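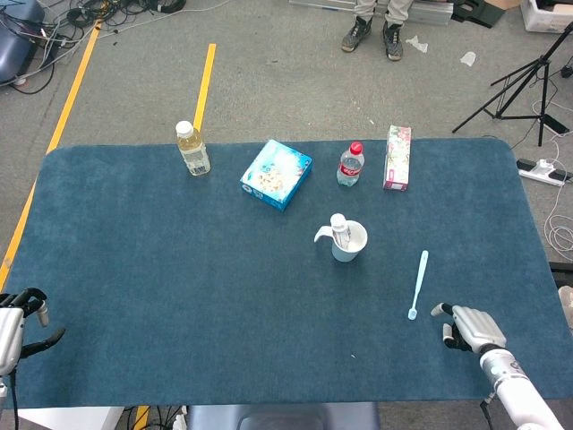 What is Gomico announcing? A second-quarter profit up 15 percent, and a deal to buy the pet insurance book of Zudex.

Gomico Mutual, Trernlow. For release Thursday, 5 p.m.

Premium income up 3 percent. Storm claims lower than last year, mostly roof and hail. Dividend unchanged.

Zudex policies move over in August. Same cover, same policy numbers, no forms to fill out. Customers will recieve a letter first.

Veres stays on as reinsurer for 2 more years.

Full results on the investor page. Press calls to the Trernlow office, mornings only.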